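# Small Packets, Long Afterlives: An Interview with Roos Cuypers

Roos Cuypers directs the Office of Household Materials in Jorkdale, which sets the rules for what residents may place in their recycling carts and publishes an annual review of what they place there in practice. She spoke with the Review in December about the items her office finds hardest to handle: sachets, pouches, foil wraps, and other packaging smaller than the palm of a hand.
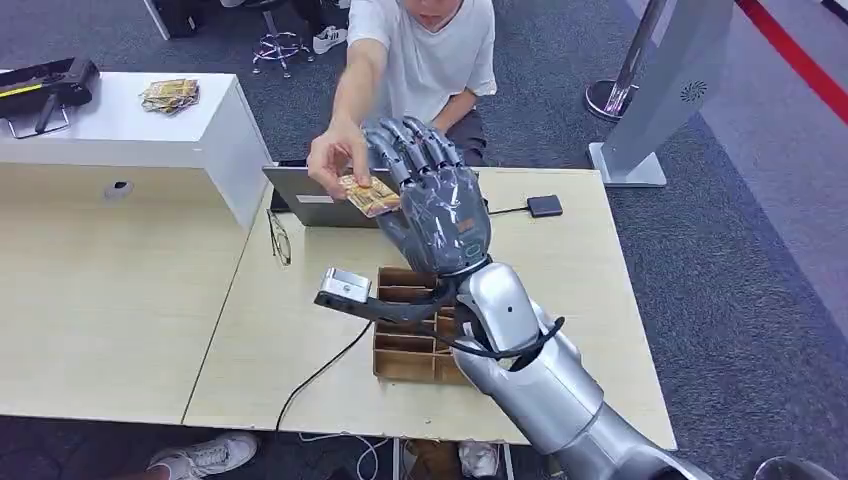
## A category without a home

Ms. Cuypers came to the Office from the paper trade, where she worked for Rätsep, a mill company that bought sorted fiber from municipal programs. The experience shaped her view of what recycling programs are for. "At a mill you learn very quickly that nobody is buying good intentions," she said. "You are buying bales. You open the bale, and it either matches the grade or it goes back on the truck at the seller's expense."

Small packaging seldom reaches a bale at all. At the Cleneck sorting plant, which handles all curbside material from Jorkdale, the first piece of equipment that mixed recyclables meet is a sloping screen. Glass fragments, bottle caps, and gravel fall through it, and so does nearly anything the size of a ketchup sachet. This undersized material is known at the plant as fines. Most of it is sent to landfill after the metal has been drawn off with magnets.

"People imagine an inspector looking at each object and making a decision," Ms. Cuypers said. "The decision is made by a hole. If the object is smaller than the hole, we have lost it before anyone has asked what it is made of."

The second difficulty is composition. A packet that looks and feels like metal may be a plastic film with a coating of aluminum far thinner than kitchen foil, or a sandwich of paper, plastic, and foil bonded with adhesive. Each layer does a job. One takes the printing, another keeps out air and light, and a third melts under heat so that the packet can be sealed. Separating them again requires chemical treatment that no plant within trucking distance of Jorkdale can provide.

Ms. Cuypers does not regard the designers of such packaging as careless. "A sachet is a remarkable piece of work," she said. "It weighs almost nothing, it keeps the contents dry for a year or longer, and it costs less than the product inside. I would have been proud to design one. My complaint is that the work stops at the point of sale."

## What the audit found

The Office began auditing small packaging separately after residents repeatedly asked why it was excluded. Auditors collected material from 426 households, chosen from every collection route in the city, and sorted it by hand on screens of the same size used at Cleneck. Households were told that an audit would take place during the season but were not given the week.

The results were less even than the Office had expected. Of the households sampled, 126 had placed sealed or partly full packets in their recycling carts, most of them condiments, instant drinks, and cosmetic samples. Ms. Cuypers described the contents as a greater concern than the wrappers.

"An empty sachet is a nuisance," she said. "A full one is a small bag of mustard under several tons of pressure. When it bursts inside a bale of office paper, the paper is downgraded. I used to reject those bales myself, so I can hardly pretend to be surprised."

She was asked whether the finding pointed to a failure of public information. She replied that it pointed first to the quality of the Office's own materials. The guide then in circulation instructed residents to recycle "clean, dry containers" and said nothing regarding size. A resident who put a clean, dry packet in the cart had followed the instruction as written.

The guide has since been redrafted. The new edition opens with a plain rule: an item smaller than a playing card belongs in the trash unless the guide names it. Exceptions include aluminum foil that has been gathered into a ball at least as large as a fist, and steel bottle caps collected inside a steel can with the top pinched shut. Ms. Cuypers acknowledged that the rule sends some recyclable material to landfill. "That material was going there anyway," she said. "We have simply stopped asking people to wash it first."

## The gold and silver problem

Printing and finish present a further complication. Residents who telephone the Office tend to identify a material by its color, and packaging with a metallic finish is regularly assumed to be metal. The Office recommends the crumple test: if the item is squeezed in the hand and springs open, it is most likely a film and should be thrown away. If it stays crushed, it may be foil.

The test has limits, as Ms. Cuypers readily conceded. Laminates with a heavier foil layer will stay crushed and still cannot be recycled. "It is a household test," she said. "It is right more often than a guess, and it takes a second. I would not defend it in front of a chemist."

The Office considered asking for a printed symbol to mark packaging that is metallic in appearance only. It withdrew the proposal on learning how many symbols already appear on a common box of tea. Ms. Cuypers recalled a meeting at which staff were shown such a box and asked to explain each mark. Opinions differed on 3 of them, and the people in the room were all employed in the field.

## Working with producers

The larger share of the Office's effort now goes into discussions with companies that fill and sell small packets. The most advanced of these concerns Akell, a regional supplier of table condiments to diners, schools, and hospitals. Under a trial agreement, participating cafeterias have replaced sachets with pump dispensers for the sauces used most often, and have kept sachets for takeout orders and for patients whose meals must be sealed.

Ms. Cuypers spoke with some caution about the trial, which will run for 3 school terms before any results are published. Kitchen managers have reported less litter on tables. They have also reported more cleaning, and one hospital asked to leave the agreement when its staff could not find time to wash the pumps each evening. The request was granted.

"I would like the record to show that the hospital was right," she said. "We had priced the sauce and the sachets. We had not priced twenty minutes of a person's shift. Any further agreement will include labor from the first draft."

On the subject of deposits and fees, she was more reserved. A charge on each packet has been suggested by members of the public at several hearings. In her judgment the sums involved would be too small to alter the behavior of a buyer and too numerous to collect at reasonable cost. She would prefer a fee calculated by weight of non-recyclable material placed on the market and paid once a year by the producer. The Office has no authority to impose such a fee and has not formally requested it.

## Advice to residents

Asked what a household might sensibly do in the meantime, Ms. Cuypers offered a short list and cautioned against treating it as a moral code. Unused condiment packets may be declined when ordering food, and many restaurants will leave them out on request. Packets already in the kitchen drawer should be used or emptied before they are discarded. Drinks and spices bought in a jar or tin produce packaging that the Cleneck plant can sort without trouble. Residents who prefer single servings for reasons of health, age, or limited grip should continue to buy them.

"My mother takes her coffee from single packets," she said. "She can open them and she cannot open the jar. I have never raised the matter with her, and I do not intend to."

She expressed some impatience with public appeals that dwell on the smallest objects in the cart. By weight, the material most often lost in Jorkdale is ordinary cardboard left out in the rain. The Office plans to devote its next review to that subject, including the design of cart lids, and has asked the collection crews to record which routes have the most broken hinges.

Copies of the revised guide are available at the Office's front desk and at all branch libraries. Residents who are unsure about a particular item may bring it to the desk during opening hours, provided that it is empty.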